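Forum > Shop Floor > Automation and Jobs
Thread: They moved half our kitting crew to teaching the robots

tornado_alley_tim
I work at Cornley, second shift, small parts kitting. We fill boxes with parts, close the lid, scan, next. 244 boxes a shift is the target per station. In May the company brought in a system from Vullton, and the part I didn't expect is that the robots weren't the first thing to show up. The hand grippers were.

Eleven of us got moved off the line for half of each shift. You sit at a table, hold a gripper in each hand and do the same job you always did, except through the grippers. Pick up, place, shut the lid. It gets recorded and the arms are supposed to learn from it. Same pay. No target yet.
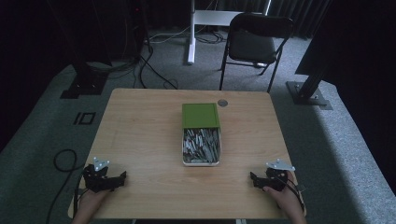
My main complaint is the wrists. I've kitted for years with my fingers and I know how to pace that. Holding a tool out in front of you all evening is different, and by the last hour I'm resting my forearms on the table edge. The other complaint is that we asked what happens to the line jobs when the arms are up and running, and got told "roles will evolve." That's all we have in writing.

Anyone been through this already? What did you ask for and did you get it?

palletjack_9
We had it at my last place, a different vendor. They told us the same thing about roles. When it was done there were 3 people watching the cell where there used to be a full row. The rest went to receiving or quit. Receiving paid less after the first year. Get the pay part in writing now while they still need you at those tables.

mbrennerline
I'll disagree a little. I'm a lead at a plant with Likico cells and we didn't lose anyone off the floor. What changed was the work. My people clear jams, swap trays and check fills. Some like it better and some say it's boring. Turnover went down but I can't prove the cells did that.

palletjack_9
"Didn't lose anyone" or didn't replace anyone who left? Those look the same on a slide.

mbrennerline
Fair question. We didn't replace two. I still wouldn't call it what you went through.

tornado_alley_tim
Good to know both. To answer a private message I got: no, it isn't hard to learn. First couple of evenings I dropped a lot. You can't feel anything, so you have to look at where the tips are the whole time, and with your own hand you never look. Small parts in a pile are the worst. You want one and you get two, or you push the pile around. Big flat stuff is easy.

They also want you to be slow and even. If I fumble and save it, they may throw that one out. So the tricks I'm fastest with, like flicking a part over with my thumb, don't go in at all. The arms are learning a plain version of the job.

A good session for me is 130 keepers. I only know that because it comes up on the screen at the end, and now people have started comparing. There's no target, like I said, but I've worked here long enough to know how targets start. 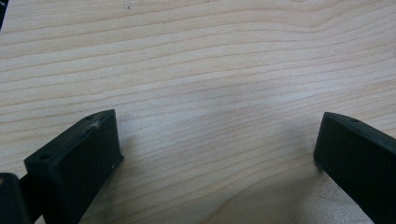 ha_packline: On the number on the screen, ask them to take it off or at least show it to you alone. We run the Ha system and had the same thing. Once people compared, they sped up, and then the recordings got worse and everybody was told off for it. Our supervisor turned the screen around and it calmed down.

sdk_quality
Quality side here. The plain version is what we want to be honest. When six people kit a box six ways I get six kinds of mistakes. I do think the people doing the recording should be paid a skill rate for it. You're training something, and we pay trainers more when they train a new hire.

tornado_alley_tim
That's a good way to put it to them. We do get a trainer rate for new hires, it's in the handbook. I'll bring up that page.

palletjack_9
Bring the wrists up at the same meeting. Ask for 20 minutes on and 10 off, and have it written in the station sheet. We only had a verbal deal on breaks and it lasted until the first busy week.

mbrennerline
Agree with that one completely. Also ask who gets first pick of the cell operator spots. With us it went by seniority and the folks who did the early work felt burned - they knew the cells best and were last in line.

tornado_alley_tim
Hadn't thought about that. I'm seventh in seniority out of the eleven so it matters to me. Meeting is at 2:30 before shift. I'll post what they say about the rate and the breaks.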